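Donness Adds Plastic Cups to Desk Range

Donness will add plastic cups to its desk and tabletop range in December. The cups come in several colors, including blue and purple, and taper toward the base. A pack of two will be sold at 328 stores and through Koutsoukos.

"People wanted cups with some color," said Shigeru Morikawa, product manager at Donness.

Blue and purple cups with a black wire-mesh holder 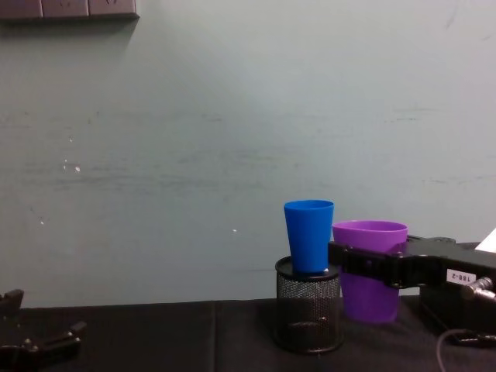
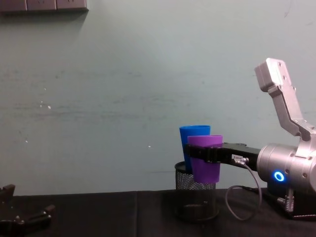 Orders from Zirport will ship from the Cudwood warehouse. Stores can request samples through the Donness trade desk.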